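October, bench notes, 9:40 am

Altıntaş hand-wind, back for losing time. Mainspring out, cleaned, fresh grease on the barrel wall. Running 12 seconds slow a day dial up and worse crown down – the balance may be out of poise. Chie Ikeda checked the end shake and left it alone.

Bomholm chronograph still waiting on a minute-counter jumper. Brinent wants up to 5 weeks for it.

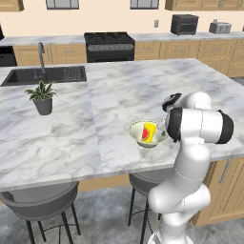
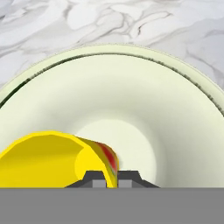
White marble with gray veining in both.

Does the Altıntaş need a new balance staff?
Not yet. The pivots looked clean at the microscope, so poise the balance first and time it again in all positions.

Stesik diver: case back gasket flattened, replacement ordered. Hold the pressure test until it's fitted.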